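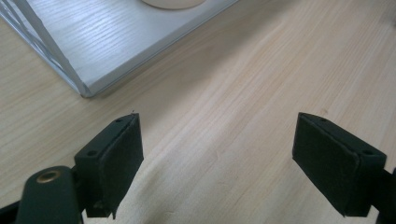

Week 5 -- Gripper state and episode segmentation

Print this page | E-mail this page

Rough notes, will tidy before the tute. Read with the Wetovico log format sheet open beside you.

Where we got to: wrist view in, finger width in, everything else estimated. Nothing fixed to the bench, no arm encoders. So the software has to work out what the hand is doing from the video and one number.

1. Labels for each time step
-- open, nothing held
-- closing
-- held
-- opening
Keep it to these for Assignment 2. People always want a "nearly" label. Don't.

2. Width alone is not enough
Thin things are the trouble. Pinch a bowl by the rim and the pads end up close together, with only the thickness of the wall between them. A width threshold calls that "closed on nothing" half the time. You need the picture as well: is there something between the pads, and does it move with them?
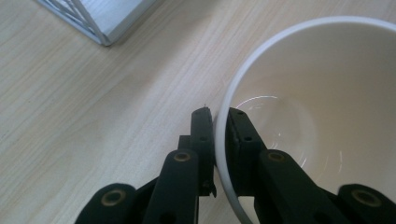 Same goes for the colour check from last year's notes, please don't reuse it. It was tuned on bright red blocks and falls over on white crockery against pale wood. Use the crop between the fingers and the small classifer in the Skistuson repo. 400 labelled crops is plenty to start, split by episode and never by frame. Neighbouring frames are near copies and your test score will look lovely and mean nothing.

3. Pose tracking
Tracker wants corners and texture. Wood grain gives you texture but it's repetitive -- long lines all going one way, so slip along the grain is badly constrained. Glare makes it worse, features wash out in the bright part. Mask the fingers first!! They sit still in the view while the world moves, and the tracker will happily decide you never went anywhere. 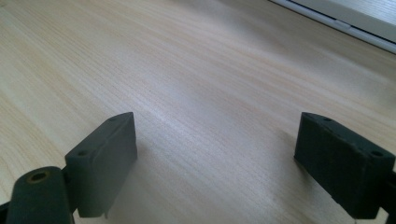 Tuning values for the Bortolotti tracker: window 66 frames, reject any track shorter than that. If drift is still bad, turn up the gyro weight before you touch anything else. Write down what you changed. Hedvika Polák marked these last year and took marks off for mystery settings, fair enough too.

4. Cutting episodes
Start the cut at the last open label before closing, end it at the first steady open label after release. Pad both ends by 2 frames. Long stretches of bare table with the fingers wide open: trim them, or the policy learns to hover. Keep a bit of the approach though, it needs to learn where to slow down.

If the policy stalls in open space at test time, look at your trimming before you blame the network. 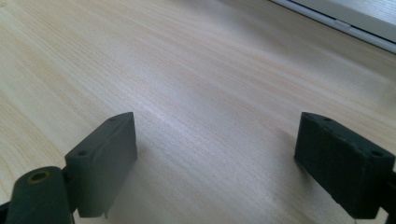
Department of Mechatronics -- Robot Software Teaching Group

5. To hand in
-- segmenter script, runs from the command line on a Gastside export
-- confusion table for the four labels
-- one page on where it fails, with frame numbers
Episode 105 is the awkward one, eveyone try it. Due 16th October, by upload only.

Questions on the tracker to Natalie Ackroyd, on labels to me. Read ahead on action chunking, section two of the reader.

Filed under: Course Notes, Perception, Robot Learning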